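8. April 2023

So, heute endlich wieder Plattentag, und ich sitze noch immer mit kaltem Tee auf dem Boden. Die Single von Kinumier ist gekommen! Seit September hing ich der hinterher, dreimal überboten, einmal hat der Verkäufer einfach nicht mehr geantwortet, und jetzt liegt sie da, im Firmenloch-Hüllchen, mit einem Kugelschreiberkringel auf dem Label. Stört mich gar nicht. Irgendwer hat sich da wohl die bessere Seite markiert, und zwar die falsche, wie ich finde.

Die A-Seite ist so ein Stampfer, Bläser vorneweg, Tamburin auf jeder Zählzeit, nett, aber nach zwei Minuten hat man alles gehört.

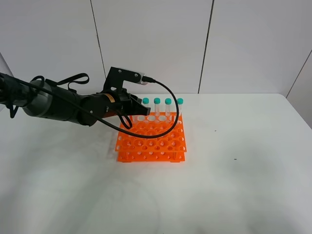 Die B-Seite dagegen! Langsam, Orgel ganz hinten im Raum, und dann diese Stimme, die in der zweiten Strophe beinahe wegkippt und sich gerade noch fängt. Ich hab sie sieben Mal hintereinander laufen lassen (die Nachbarn sind verreist, zum Glück). Beim Übergang zum Refrain setzt der Bass einen Schlag zu spät ein, das kann eigentlich nur ein Versehen sein, und ich möchte es um nichts in der Welt anders haben. Der Hintergrundchor ist mir etwas zu brav, da hätte ruhig mal jemand richtig loslegen dürfen.

Ein Knistern am Anfang, sonst läuft sie sauber durch. Über 9 Euro Porto waren natürlich frech, aber gut, selbst schuld, wer im Ausland bestellt.

Danach hatte ich noch Lust auf mehr und hab die alte Ulano-LP rausgezogen, die ich bestimmt seit Jahren nicht mehr aufgelegt hatte. Die erste Seite ist immer noch großartig, die Balladen auf der zweiten ziehen sich. Früher fand ich das genau umgekehrt, komisch, wie sich das verschiebt. Die Streicher kleben überall drauf wie Zuckerguss, und gerade beim letzten Stück wäre die Gitarre allein so viel schöner gewesen. 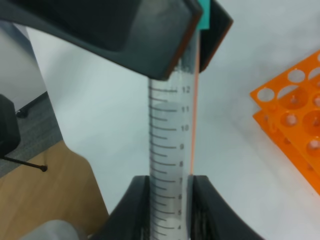 Kategorie: Musik, Vinyl

Nachtrag, schon fast Mitternacht: Hab doch noch im Netz gestöbert, obwohl ich mir das verboten hatte. Es gibt von Kinumier offenbar noch eine spätere Aufnahme, auf einem winzigen Label, und die Preise sind zum Davonlaufen. Auf einem Sampler soll das Stück auch drauf sein, den hol ich mir vielleicht erst mal. Morgen muss ich die Singles neu sortieren, die Kiste geht nicht mehr zu. Und eine neue Nadel brauche ich auch, bei den S-Lauten zischt es inzwischen ganz schön.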